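軍手は丸めずに重ねてほしい

軍手のしまい方について書く。大した話ではないが、十年以上続く共同の作業場で毎年のように揉めるので、自分の考えを一度まとめておくことにした。

フレルナディッツの作業場には、手袋を入れる引き出しがある。庭仕事、薪運び、自転車の修理、側溝の掃除、どれも同じ引き出しから白い編みの手袋を出して使う。使い終わったら洗濯かごに入れ、洗って乾いたものを当番が引き出しに戻す。戻し方が人によって違う。左右を重ねて平らに置く人、二つ折りにする人、手首の口を裏返して相手をくるみ、靴下のように玉にする人がいる。何もせずに放り込む人もいる。

私は平らに重ねるのがよいと思っている。玉にするのはやめてほしい。

玉派の言い分はわかる。左右が離れない。引き出しを開けて一つつかめば一組そろっている。片方だけ余るということがない。ウルス・ハスリンガーは昔から玉派で、片方だけの手袋を探す時間ほど無駄なものはないと言う。そこは私も同意する。冬の朝に片方を探すのは腹が立つ。

ただ、玉にするには口ゴムを引っ張らなければならない。軍手の手首のところは、ゴム糸を編み込んで縮むようにしてある。縁には色のついた糸がかがってあって、あれがほつれ止めになっている。玉にするときは、その縁に指をかけて広げ、手袋一組ぶんの厚みを中に押し込む。しまってある間ずっと、ゴムは伸びたままである。一晩なら何ということもないが、うちの引き出しでは奥に入ったものが次の季節まで出てこない。春に入れて10月に出すと、口が締まらなくなっているものがある。口の緩い軍手は土も木くずも入る。手首から脱げかけるので、作業の途中で何度も引き上げることになる。

安いものだから緩んだら替えればよい、という意見もある。作業場ではコフラーの店で12双入りの束を買っていて、たしかに高いものではない。去年の出費を帳面で見ると、手袋は釘やねじよりずっと少ない。しかし値段の問題だけで考えると、最後は何でも使い捨てでよいことになる。まだ手のひらも指先も傷んでいないものを、口だけ緩いからといって捨てるのは、私は気が進まない。

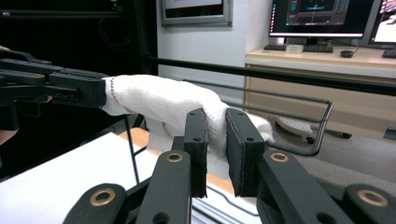
編み地というのは、引けば伸びるし、巻けば丸まる。そこが手に合うところでもあり、しまいにくいところでもある。布なら折り目がついて、その形で止まってくれる。軍手は折っても戻ろうとする。厚みもあるので、二つ折りを何組も積むと上の方が崩れる。引き出しを勢いよく閉めると全部が前に寄る。玉派が平置きを嫌う理由の一つがこれで、見た目が一日で乱れるという。

これには、折らないことで対処できる。左右を同じ向きにぴったり重ね、指先を奥、口を手前にして置く。折らないから戻ろうとする力がない。場所は取るが、浅い引き出しならちょうどよい。うちの引き出しは幅が600ミリ、奥行きが500ミリあり、並べてみると思ったより入る。口が手前にあるので、縁の糸の色を見てサイズを選べるのも助かる。うちで買っている束では、サイズごとに縁の色が違う。玉にすると、裏返した向きによって縁が隠れてしまい、結局ほどいて確かめることになる。

左右と書いたが、普通の軍手には左右がない。どちらの手にもはまる。だから本当は、組にしておく必要もあまりないのである。同じサイズの手袋が同じ列に重なっていれば、上から二枚取ればそれで一組になる。片方が破れたら、破れた方だけ捨てればよい。残った一枚は列に戻す。次に別の一枚が余ったとき、その二枚が組になる。ハスリンガーの言う、片方を探す時間は、そもそも組で管理しているから生まれる時間だと私は思う。

もっとも、これはサイズと種類がそろっている場合の話である。手のひらに滑り止めのついたものは左右があるので、このやり方は使えない。革のものも同じである。そういう手袋は数が少ないから、洗濯ばさみで口のところを留めて、壁の釘に掛けておけばよい。実際、ドルティアの班はそうしている。掛けたものは乾きも早い。

洗濯のあとの扱いについても少し書いておく。軍手は指の中が乾きにくい。甲の側がすっかり乾いていても、指の股を触ると湿っていることがある。玉にすると、この湿り気が中にこもる。梅雨どきの日本ほどではないにせよ、このあたりも秋は湿気が多く、玉をほどいたら中がかび臭かったことが私は何度かある。平らに重ねておけば、多少の生乾きは引き出しの中でも抜けていく。もちろん乾かしてからしまうのが先だが、当番の全員が指の股まで確かめるとは思えない。

干すときは指先を下にして、口を留める。逆に吊ると水が口の方に下りてきて、一番厚いところがいつまでも乾かない、と私は教わった。ほかの人は指先を上にした方が早いと言う。これは試して比べたわけではないので、強くは主張しない。干す前に一本ずつ指を引いて、形を整えておくと、あとで重ねるときに楽である。裏返しのまま洗われたものは、この段階で表に返しておく。乾いてからだと指が途中で詰まりやすい。

反対に、玉がよいと私も思う場面が一つある。持ち出すときである。かばんや車の荷台に入れるなら、玉にした方がなくならない。ウルトンの斜面の草刈りに行くときは、私も玉にして上着のポケットに入れる。数時間のことならゴムも傷まない。持ち運びの形と、しまう形は分けて考えればよいのだと思う。

昨年の話し合いでは、出席した7人のうち玉派が多数だった。そのため引き出しの中は今も玉が多い。私は自分の当番のときだけ平らに重ねているが、次の当番がそれを玉に直していく。直すのに手間をかけているわけで、これはお互いにもったいない。せめて引き出しを左右に仕切り、片側を平置きにして一冬使ってみることを提案したい。春に両方の口の締まり具合を比べれば、どちらかに決められる。仕切り板は、棚を作ったときの端材が残っている。

この件は次の集まりの議題に入れてもらうよう頼んである。玉派の人も、それまでに自分の手袋の口を一度引っ張ってみてほしい。

2025年9月13日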